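How to budget a bin picking cell (before you call the vendor)

Posted Sep 18, 2020 by Dzifa Antwi

Quick one, writing this between two site visits. People keep asking me for "the number" for a picking arm. There's no number. There's a worksheet, and you fill it in, and at the end you have something you can put in front of whoever signs.

What you need before starting: your order lines for the last full March (or whatever your dullest month is), a tape measure, one of each bin you own. Coffee.

Step 1. Write down what the arm is for

One sentence. Ours at Trutbridge was "move small parts from stock bins to order bins on the second shift." If you can't get it in one sentence you have two projects, and two budgets. Split them now.

Then count the SKUs it has to handle. Not all of them, just the ones in the sentence. We started at 2,000 and cut it to 609 by throwing out anything floppy, anything in a loose bag and anything heavier than the gripper spec. That cut took one afternoon and did more for the price than six weeks of haggling.

Step 2. Measure the bins, then measure again 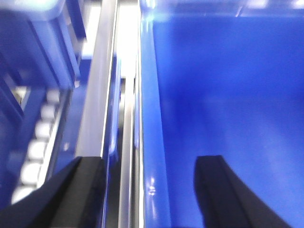

Bin clearance is the line most people leave blank. Get the inside width at the bottom and at the rim, they are often different, and write down both. Then the fingers: how thick, how far they open, how much room is left when they're open. With two fingers reaching in beside a rail, like these, what's next to the bin counts as much as the bin. Put the rail spacing on the sheet too. If the arm has to come in at a slant, you want to know that before you order fingers.

Budget for two sets of fingers at least. One set will be wrong. Kelly Dantas went through three at the Stalitard site and hers was an easy site.

Check your bins are all the same, also. Same supplier, same color, same part number does not mean same rim. We had 165 bins from an older batch that sat a hair higher on the rollers. Replacing them was its own line on the budget and I hadn't planned for it.

Step 3. Racking and rollers

Can you keep the flow rack you have? Usually yes. Walk it with someone from maintenance and look for:

– rollers that stick or are missing
– tracks that aren't straight
– anything shiny near where the cameras will look
– bolts that have worked loose

Shiny is worth a whole paragraph. Polished steel throws reflections around and some depth cameras hate it. Ask the vendor to test on YOUR steel, not a sample plate in their showroom. If they need matte film or a different light, that goes in the quote as a line, not as "site conditions, to be advised."
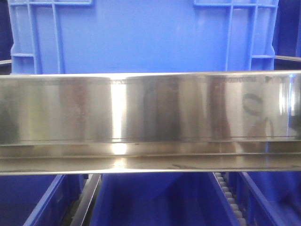
Next get the rack people and the robot people in the same room. Do it early. Two quotes that each assume the other one is supplying the mounting frame will come in lower than reality, and you'll find out in week four. I make both sign the same one page drawing with who supplies what. Crude but it works.

Step 4. The lines everybody forgets

Copy these straight into your sheet:

Guarding or a scanner, plus the risk assessment
Power drop and network drop at the cell
Spare gripper, spare cable, spare camera
Training, for both shifts
Integration with your warehouse software (get this as a fixed price or walk)
Support after year one
Your own people's hours – yes really, put a rate on them
Contingency

On contingency I use 10 percent if the vendor has seen the site, double that if they've only seen photos.

For software, we looked at Maihi and Jistness. Went with Maihi in the end, mostly on account of the support hours lining up with ours. Do your own comparision, your shifts are not my shifts.

Step 5. Pay for a trial first

Do not skip. Ask for a paid trial with your bins, your rack section and your parts. Paid, so you own the results. Agree in writing up front:

What gets picked
How many picks per hour counts as a pass
Who writes down the misses, and where
What part of the trial fee comes off the purchase

Keep the trial rack as close to the real one as you can get. Same angle, same height. A trial on a table tells you about the table.
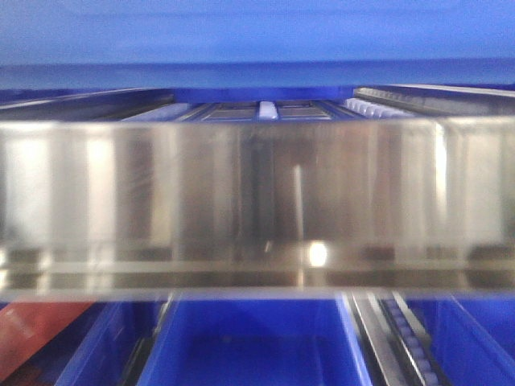
Manouchehr Kordestani wrote in after the first draft of this to say he'd rent for the first year and skip the purchase line completely. His point was that the monthly fee came out of operating money, so he could start without waiting on the capital round, and hand the thing back if the product mix changed. He did warn that his contract charged extra for any gripper change, and he'd only spotted it on the second invoice.

Fair. Add a column for rental then, and run both out to year three. Put the gripper changes in there.

Step 6. Put it on one page

Total at the top. Then the sentence from Step 1. Then the lines, biggest first, each with a name next to it saying who gave you the figure and when. Anything you guessed, mark it with a G. If theres more than three Gs you aren't ready to ask for money yet, go make some phone calls.

Blank worksheet is in the downloads folder, same place as the conveyor one. Régis Sabatier has the version with metric columns if you want that, ask him for it.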